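Filed under: Opinion | Automation and Work

Chores Begin at the Curb

2018-04-16

Discussion of household robots tends to take place in the kitchen. Readers are shown a machine that folds a towel or loads a dishwasher, and are asked to judge whether it is ready for the home. The Office of Applied Automation at Cuadros has taken part in that discussion for several years, and this column does not dispute its value. It argues that a large share of household work takes place outdoors, between the front door and the street, and that progress there deserves the same attention.

Consider what a household does in an ordinary week beyond its own walls. Bins go out and come back. Parcels are carried in. Someone walks to the shop for milk and returns with two bags. For an older resident, or one recovering from surgery, these short trips are often the first chores to be given up, well before cooking or washing. A machine that could take on even part of them would be of real use — provided that it could travel along a residential street, close to the ground, without supervision.

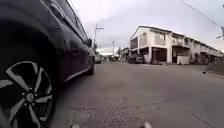 Street level, with a parked car to the left and a terraced row across the road.

From a standing adult's height, a street of this kind presents no difficulty. From the height of a small wheeled machine, a parked car is a wall. It hides driveways, people stepping out between vehicles, and much of the road ahead. Our colleague Parveen Kazmi, who reviews trial plans for the office, has asked every applicant since December the same question: what does the machine do when it can't see past the bumper? The usual answer is that it slows down. That is a sound answer, but a machine that slows at every parked car may take 15 minutes to do what a neighbor does in three.

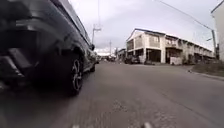

Claims of readiness should be judged against the kind of place where the work will be done. Most public demonstrations are held on marked paths or in halls, where the edges are clean and the lighting is steady. Homes are less orderly. Where the ground floor of a building is given over to open bays, with cars standing in the shade of the upper story, a machine must decide whether a dark opening is a place a vehicle may come out of, and it must do so again at the next bay. A person makes that judgment without effort. The systems we have reviewed make it unevenly, and their makers should say so in plain terms.

The supplier Keltura submitted a report on its outdoor carrier to this office last winter. It listed 369 trips in the district of Cestalcombe, of which 11 ended with a person being sent to collect the machine. The company presented this as a success, and on its own terms it may be one. Ruth Espinoza, who coordinates home care visits in the same district, read the figures differently. Her clients have no one to send. If the carrier stops at the corner with a prescription inside, the resident who couldn't walk to the pharmacy can't walk to the corner either. A failure that costs an engineer a short stroll may cost a client a day's medicine.

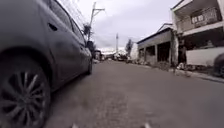 It follows that trip counts alone are a poor measure. We would ask suppliers to report who was available to help when a machine stopped, how long the help took, and what the machine was carrying at the time. We would also ask them to report the streets they declined to serve. Younes Berrada of the Skandutden housing association has pointed out that older streets, with uneven paving and few marked crossings, are often left off trial maps. Their residents are then told that the technology works, and find that it doesn't come to them.

None of this supports the view that such work is beyond machines. Steady gains have been made in getting about outdoors, and a carrier that moves slowly with a person walking beside it is already of service to some households. Orlando Ñahui, who took part in a supervised trial at Cuadros, reported that he was glad to have the weight taken off his arms and did not mind the pace. That is a modest result — and a useful one. It should be funded and described as what it is, a powered cart with good sense, until the evidence supports a larger claim.

The office will accept comments on its draft reporting form from suppliers, care providers and residents. They may be sent to Deisy Palomino at the Cuadros front desk, in writing or by telephone.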